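Fold the blanket, don't roll it

Posted 10 Aug 2019 by Svatopluk Hrnčiar

I have read the advice about rolling everything more than once now, and I still think it is wrong for knitted blankets. Rolling is fine for T-shirts and tea towels. A knit is heavy and springy, and it starts to undo itself as soon as you let go of the end.

My own habit is to fold in half twice along the length, then in three across. The result is flat, it stacks, and it can be carried to the cupboard under one arm. A roll of the same blanket takes up most of a shelf, and the next person to pull something out from behind it brings the whole lot down.

The best place to do the folding is on a made bed. The floor picks up fluff and the sofa is too narrow. A quilted bedspread has a bit of grip to it, so the knit stays where you put it while you square up the corners.

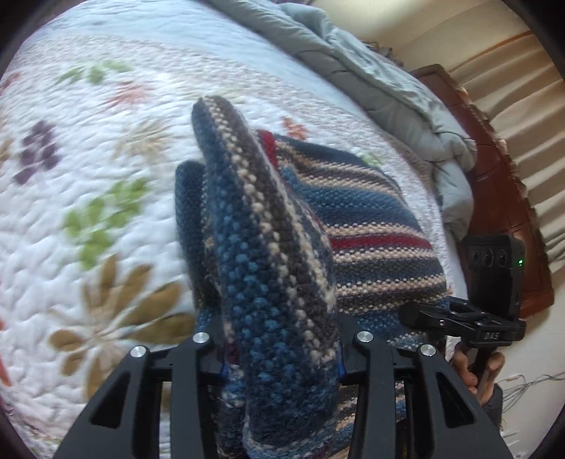

Stripes help too, if you have them. Line up a band on one side with the same band on the other and the edges will follow. Plain blankets are harder, and I usually end up doing those again.

Loose strands are a separate matter. Don't cut them. Work them back through to the wrong side with a crochet hook before the blanket goes away – a snipped end can run, and you won't notice until September when you want it back out.

A reader in Kornimov wrote to say that folding leaves creases. It does, for a day or so, and then the wool relaxes. I fold mine on different lines each time and have had no trouble. If a crease really bothers you, leave the blanket spread over the bed overnight.

Hanging is the other method people suggest. I would not hang a heavy knit at all, as it stretches under its own weight.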